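Boletín del Club de Robótica Zernwood
Noticias del taller

El proyecto de empujar bloques entra en su segunda parte

04/01/2024

Los miembros que no vienen al taller desde octubre preguntan a menudo en qué estado se encuentra el proyecto del brazo. Escribo esta nota para ellos, y también para las familias que leen el boletín y quieren saber qué hacen sus hijos tantas horas junto a la mesa azul. Pido disculpas de antemano por mi español, que todavía aprendo; los compañeros me han corregido los acentos, pero las frases son mías.

El proyecto se llama Narkidine. El nombre lo eligió el grupo por votación y no significa nada. La tarea es fácil de decir: el brazo debe mover bloques de madera sobre una tabla, empujándolos con una barra, hasta que queden en el orden que una persona ha pedido con una frase escrita. Por ejemplo, "pon el cubo azul al lado del cilindro rojo". El brazo no tiene dedos y no puede levantar nada. Solamente puede empujar.

Al principio varios estudiantes pensaban que esto era una versión pobre de la tarea con pinza. Después de las primeras sesiones cambiaron de opinión. Cuando una pinza cierra sobre un bloque, el bloque queda quieto entre los dedos y va donde va la mano. Cuando se empuja, el bloque gira, se escapa por un lado, choca con el vecino y lo arrastra. Para llevar una pieza en línea recta hay que corregir muchas veces, y cada corrección cambia también el ángulo de la pieza. El cubo es bastante obediente si se le empuja por el centro de una cara. El cilindro de pie rueda alrededor de la barra y se va por donde quiere. El corazón es el más difícil para todos, porque entre los dos lóbulos la barra entra bien, pero por la punta resbala casi siempre.

Trabajamos con dos grupos. El primero se ocupa de los movimientos y el segundo de las frases. En total somos 15 personas inscritas, y cada una debe pasar por los dos grupos antes del final del curso. Esta regla no gustó mucho a quienes vienen por la mecánica, pero se mantiene.

El grupo de movimientos maneja el brazo con un mando y guarda cada recorrido. Una persona lleva el mando, otra lee en voz alta la frase que toca y una tercera vigila el botón de parada. Hasta la fecha tenemos 2662 recorridos guardados. De ellos hemos separado los que terminan con un bloque fuera de la tabla, que no borramos, porque queremos usarlos más adelante para enseñar al programa lo que debe evitar. Los archivos están en el disco del taller con el nombre Lalska. Por favor, no cambien el nombre de las carpetas. En octubre alguien lo hizo con buena intención y perdimos una tarde entera.

El grupo de frases ha escrito 37 modelos de instrucción. Algunos son directos ("empuja la estrella hacia la izquierda") y otros piden una relación entre dos piezas. La discusión más larga ha sido sobre la palabra "detrás". ¿Detrás según la persona que está sentada delante de la mesa, o según el brazo, que está al otro lado? Se decidió que siempre según la persona. Quien encuentre en el cuaderno frases antiguas con el otro sentido debe marcarlas con lápiz y avisar al grupo.

También hemos cambiado cosas en la mesa. La tabla se movía un poco cuando la barra bajaba demasiado, y una diferencia de pocos milímetros ya estropea la posición de salida. Ahora se comprueba antes de cada sesión que no tiene juego. La altura de la punta se ajusta igualmente al empezar: debe quedar cerca de la madera sin rozarla. Si roza, deja marcas y el motor de la muñeca hace más fuerza de la necesaria. Si queda alta, pasa bien con las piezas grandes, pero vuelca las que están de pie.

En cuanto al programa, los resultados son modestos. Con una pieza sola, y con la tabla libre, llega al sitio pedido en la mayor parte de los intentos. Con varias piezas juntas se confunde, sobre todo si debe rodear una para llegar a otra. Entonces elige a veces el camino más corto y se lleva por delante la fila completa. Los más jóvenes aplauden cuando pasa esto y no he conseguido que dejen de hacerlo.

En las próximas semanas queremos practicar salidas en forma de arco, con las piezas colocadas en curva y bastante espacio libre al otro lado. Nos parece un ejercicio bueno, porque obliga a sacar una pieza sin deshacer el resto. Cada equipo preparará 4 posiciones de salida y las dibujará en el cuaderno antes de encender el brazo.

La muestra para las familias será en la sala Nwankwo, como el año pasado. Los visitantes podrán escribir una frase en el teclado y ver qué hace el brazo con ella. Rogamos frases cortas y sin palabras inventadas. Las personas que deseen ayudar ese día con las sillas o con la explicación en la entrada pueden apuntarse en la hoja que está junto a la puerta del taller.

Quedan además dos asuntos pequeños. El mando de repuesto necesita una batería nueva, y el cuaderno de sesiones está casi lleno. Si alguien tiene en casa un cuaderno cuadriculado de tapa dura que no usa, lo aceptamos con mucho gusto.
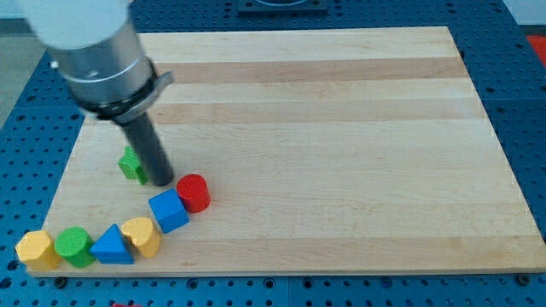
¿Puede entrar en el proyecto una persona que no sabe programar?

Puede entrar en cualquier momento del curso. Se empieza en el grupo de movimientos, leyendo las frases y aprendiendo a usar el botón de parada, y el mando se toma cuando los compañeros del equipo están de acuerdo. La programación se aprende después, en el grupo de frases.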